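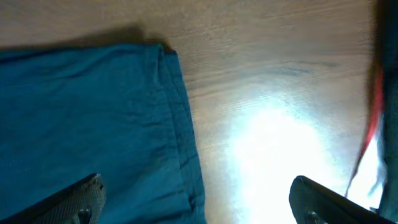
Tuesday, May 11, 2021

Well, I watched the whole council meeting. All of it, from the acknowledgement of country to the bit at the end where the mayor forgets to mute and you hear a chair roll back. I made a pot of tea at the start and it was stone cold by the time they got to item 14, and item 14 was the one I was there for.

It was the ward boundaries. I know, I know. I tried to explain it to my sister on the phone on the weekend and she went so quiet I thought the line had dropped. But I've been stewing on this since the draft map went up and I want to get tonight down while I'm still cross, because by the morning I'll have turned reasonable and forget half of it.

So. The shire has to even out the wards before the next election. Fair enough, Honden has grown like mad with the new estate out past the highway and the other wards haven't. The proposal takes our side of the creek, 2535 voters by the officer's report, and lifts the lot of us out of Honden ward and drops us in with Brundico. Brundico! I have lived on this road most of my adult life and I could count on my fingers the times I've gone to Brundico for anything except the tip. We shop in Honden, the kids on the street go to school in Honden, the bus (when there's a bus) goes to Honden. The only thing that goes from here to Brundico is a goods line that hasn't had a train on it for donkey's years.

The officer who presented it was perfectly nice and had a slide show. She kept saying "communities of interest", which is in the rules somewhere, and the councillor from the northern end asked her what interest we shared with Brundico and she said "rural character". I have a quarter acre and a clothesline. I laughed out loud at the laptop and frightened the cat off the windowsill.

To be fair to her, the numbers do have to go somewhere. I did the sums myself last week on the back of the rates notice and if you leave our side in, Honden is well over the limit and somebody else has to be shaved off. I don't have a brilliant answer to that. You could split the new estate, but then you've got neighbours on the same street voting for different people, and I'd be writing a different angry diary entry if I lived there. What I object to is being told it's a technical matter. It was said four or five times tonight, technical matter, as if lines on a map fell out of a machine. Whoever has the votes in a ward gets the footpaths. We've been asking for one down to the school crossing for longer than I care to think about, and the minute we've got a councillor who picks up the phone, off we go to Brundico where we'll be a little tail on a very long dog.

Public question time was before all this, and they'd let in two questions on the wards and that was it, "in the interests of time". Two! Then they spent ages on whether the Samier hall should be repainted in the heritage cream or the other heritage cream. I'm fond of the Samier hall, I voted there for years and they do the best sausage of any polling place in the district, but good grief.

My question didn't get read. I'd sent it in before the deadline and I had the email to say they'd received it, and I sat up straight when they got to that part of the agenda like I was about to be called up at speech night. I'm told it will be "taken on notice", so I'll get a letter. I've had letters from them before. They're very courteous and they tell you what you asked.

Anyway, the vote. It was closer than I expected. One of the ones I'd have put money on to wave it through stood up and said he wasn't comfortable with the consultation, only 80 submissions across the entire shire, and he thought that said more about how it was advertised than how people felt. Which is exactly right, and I've never had a good word for the man until tonight - he voted against the library hours and I've held it against him ever since. The notice was in the back of the paper between a lost kelpie and a clearing sale, and on the website if you already knew what it was called. He moved to put the whole thing off and run another round of consultation, there was a fair bit of muttering about cost, and it got up by one.

So it isn't dead, and it isn't passed either. It comes back in June with a drop-in session beforehand at the old Yin schoolhouse, of all places, which is a pig to get to if you don't drive. I've already decided I'm going to ring them about that. If the complaint is that people didn't hear about it, you don't hold the meeting at the end of a dirt road.

I've also decided I'm going to letterbox the street. I said that out loud to the cat so it's official. One page, large type, no capital letters for shouting. I started a draft after the meeting finished and it came out far too long, with a paragraph on the history of the shire amalgamations that I'm quite proud of and that will have to go. What people need is the map, the date and where to send the thing. I'll see if the bloke at the newsagent will do me a price on the copying, and I'll ask him to put one in the window while I'm at it. He'll grumble and he'll do it.

I keep wondering if I'm making too much of this. My father used to say local government was roads, rates and rubbish, and he'd go to every meeting regardless and come home in a filthy temper and eat toast standing up. I did have toast tonight. I sat down for it though.

I must look up who holds the seat in Brundico now. I should know and I don't, and if we do end up over there I'll want to have been polite to them first. Also find the old ward map, the one from before the last change, I'm sure it's in the filing cabinet under the car papers. And bins out before bed, it's green week.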